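November, 6:40 in the morning

Slept badly, up early, so I put an hour into the Nellholm workbook before anyone could call. The forecast sheet has been off by 341 since last week and I finally found it. One row in the costs tab was stored as text, so the SUM skipped it. Changed the cell format, retyped the number, and the total came right. I should have checked that first.

Hashini Bhattacharjee wants the three scenarios on one page, low, middle and high, with a drop-down at the top. I had them on separate tabs and she says people print the wrong one. Fair enough. I rebuilt it with CHOOSE and a small input table. It recalculates slowly now, around 12 seconds on my machine, and Joris tells me it is worse on his. I suspect the lookup columns, which run to the bottom of the sheet when there are only 626 rows of data. Will cut the ranges down tomorrow.

Tried the Sadent add-in again in the afternoon. The trial limits you to 200 runs, too few for the Pathirana model. The histogram it draws is good, but it put its output on a new sheet each time and I had to delete nine of them by hand. Efraín got further with it than I did. He says there is a setting to overwrite the old results - I couldn't find it. He is going to send me his file.

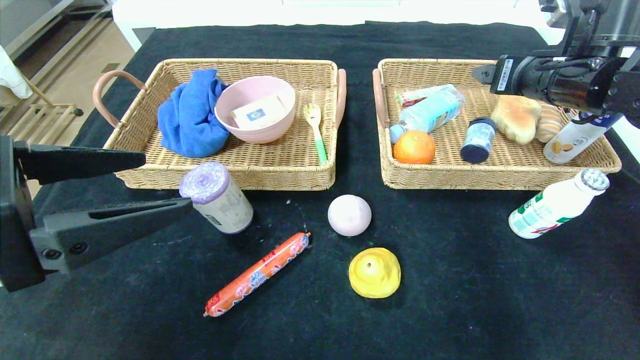
*Two wicker baskets on the black cloth, blue towel in the left one.*

Nuwan called at four about the named ranges. He renamed two of them and broke every formula on the summary page, then saved over the good copy. I had Monday's version in the backup folder, so we lost his edits and nothing of mine. I've locked the structure of the file and sent him the password separately.

Soup for dinner. Read a few pages and gave up.

To do: trim the ranges, ask Janaka if the tax rate in B7 is still right, pay the phone bill.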